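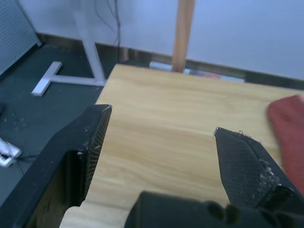

Fig. 1. Tabletop, light wood. Fine wavy grain.

Household Objects and Their Keeping
Notes for Lecture 5: Surfaces and Storage
Dagný Riis, Davholm Evening College

These notes go with the lecture and don't replace it. People who read them and skip the lecture tend to write very confident papers about the wrong things.

Where we left off

Last time we looked at the inventory as a source: lists of goods drawn up after a death, a debt or a fire. We said that an inventory tells you what a household owned and what somebody thought it was worth, and that it is close to silent on where anything was. "One table, old" could be the center of family life or the thing in the shed with paint cans on it. The clerk was paid to list and went home.

So for this lecture the question is placement. How do we find out where things were kept, and what can we say once we know?

The two-home problem

Most objects in a house have two homes, and the people who live there will only admit to one of them. I call these the stated place and the working place. The stated place is where the thing goes. The working place is where the thing is.

Scissors are the classic case. Ask anyone where the scissors are kept and you will get a drawer. Then ask them to fetch the scissors. The gap between the answer and the fetching is the subject of this course, more or less.

Terms you need:

Stated place: the location given when a member of the household is asked.
Working place: the location where the object spends most of its time between uses.
Drift: movement from the stated place to the working place, usually slow and seldom decided on by anyone.
Landing surface: any flat area that collects objects on their way to somewhere else.
Correction: the periodic and often bad-tempered return of drifted objects to their stated places. Spring cleaning is a correction. So is the hour before a mother-in-law arrives.

Please use these words in your papers the way they are defined above. Every year somebody writes "drift" to mean clutter. Clutter is a judgment. Drift is a direction of travel.

The table as a landing surface

A table is the strongest landing surface in most homes. It is flat, it is at hand height, and it usually stands where people walk past it. Shelves are flat too, but a shelf asks you to reach. The floor is flat and asks you to bend. The table asks for nothing, and it gets the mail.

Histories of furniture mostly treat the table as a piece of joinery with dates attached. That is fine as far as it goes, and the library has shelves of it. For our purposes the interesting thing about a table is its schedule. In a small house one table may be for eating at seven in the morning, for sewing at ten, for accounts in the afternoon and for eating again at night. Each of those uses needs the table clear, and each leaves something behind on it. The clearing between uses is labor, and it almost never turns up in household accounts, because no money changed hands.

Yannick Pichon's short book on tenement kitchens (in the reading pack, chapter 2) is good on this. He worked from rent disputes, which is clever, since tenants arguing with landlords describe their rooms in great detail. His chapter on meals is really a chapter on who cleared. I disagree with his last ten pages, where he decides that folding tables changed everything. People have an awful lot of faith in hinges.

Reading the surface itself

If you have access to a real table, look at it before you look anything up. Wood keeps a record, and it's a partial one. Rings come from hot or wet things set down. Short parallel cuts near one edge mean someone worked there and stood or sat in the same spot each time. A patch that has faded less than the rest had something over it for a long stretch. Ink goes in and stays in.

Some warnings. Finishes can be sanded off and put back, and a table that has been "restored" has had its evidence removed by a professional. Marks can be older than the household. And a clean surface is hard to read in either direction: it may be new, well looked after, refinished last March, or covered by a cloth for most of its life. Do not write that a family was tidy on the strength of a tabletop. Heiðrún Hedegaard did this once in print and was asked about it at conferences for years. She tells the story herself now, so I feel free to.

The grain is not a mark of use, by the way. I have received papers in which it was.

Going up: hooks, rails and racks

The other way to beat the two-home problem is to take the flat surface out of it. Hang the thing up. A hook holds one object, or one kind of object, and when it is gone the hook says so. You can't put the mail on a hook, though I have seen it tried with a clothespin.

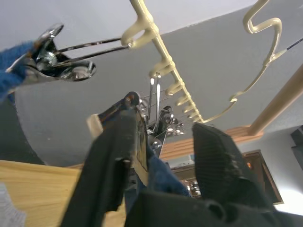 Fig. 2. Chrome tool with levers and knobs. Hooks on a rail overhead.

Hanging storage shows up early in kitchens and workshops, for practical reasons that nobody needed to write down: smoke, mice, damp floors, small children. Much later it acquires a theory. By the time of the Lauritsen housekeeping manuals (extracts in the pack), the rail has become a moral instrument. A well-run kitchen can be known by its rail. The good housewife replaces each tool before taking the next. The manuals show drawings of rails with every tool in order of size, and I would ask you to notice that in none of these drawings is anyone cooking.

What the manuals get right is that visibility changes behavior. A tool you can see gets used more, and gets put back more. What they skip over is that a tool you can see also gets greasy. Anyone who has hung polished metal over a stove knows that the price of display is wiping. The drawer is dark and full of string, but it is clean in there, at least by comparison.

There is also the question of what deserves a hook. Hanging space is short, so households rank their tools whether they mean to or not. Often the thing on display is the thing that looks well, and the thing used daily is in a jar by the sink. Kirsten Kárason's study of Pramo farm kitchens found that the handsomest tools had the best places and the least wear. Her informants explained that these were the good ones, and were being saved. She asked what for. The answers fill an appendix, and it is the best thing in the book.

Outlines on the wall

Workshops sometimes paint the outline of each tool on the board behind it. You have all seen this. It is the stated place made as strict as it can get, and it works very well in shops with one owner. In shared shops the outlines outlive the tools. A board from the Pliltoma boatyard, now in the local museum, has the outline of a drawknife that no one who worked there could remember owning. They had kept the space for it anyway, and repainted it when it faded.

We will come back to this board in Lecture 10, when we do absence as evidence.

Sources and how far to trust them

Manuals and catalogs tell you what was supposed to happen. Use them for that. A manual that forbids leaving wet cloths on the table is decent evidence that wet cloths were left on tables, since few people bother to forbid things that don't occur.

Letters and diaries mention placement mainly when it fails. Nobody writes to a sister that the sieve was where it should be. The lost sieve gets a paragraph.

Photographs are tempting and need care. Before about the point when cameras became cheap, a photographed room was a corrected room: it had been tidied for the visit. Later snapshots catch more drift, usually behind the birthday cake. Look at the backgrounds. Ask who was holding the camera and who got to clear up first.

Interviews give you stated places. If you can, have the person walk to the object while talking. Wenjie Qian, who ran the fieldwork section of this course before me, called this "the walk of doubt," and her interview sheet is still the one we use. It has a line for the stated place, a line for the place found, and a wide margin for what was said in between.

Exercise

Pick one household where you are welcome and will still be welcome afterward. Choose a single object in regular use. Ask where it is kept and write down the answer in the person's own words. Then ask to see it. Record where it was found, what surface it was on or what it hung from, and what else was there with it. Do this again a few days later without announcing it as a test.

Write up your findings in 1,000 words or less. Describe first and explain afterward. Leave out any advice to the household, however badly they seem to need it. If they ask you where you keep yours, answer truthfully and put that in the paper too.

Papers go in the tray outside my office. The tray is on the shelf. If it is not on the shelf, try the windowsill.

Reading for next time

Kárason, chapters on the dairy and the back passage, plus the appendix.
Pichon, chapter 2, if you haven't already. Skip the hinges.
The Lauritsen extract on cupboards, for the drawings. Bring a pencil and mark every door that could not be opened without hitting another door.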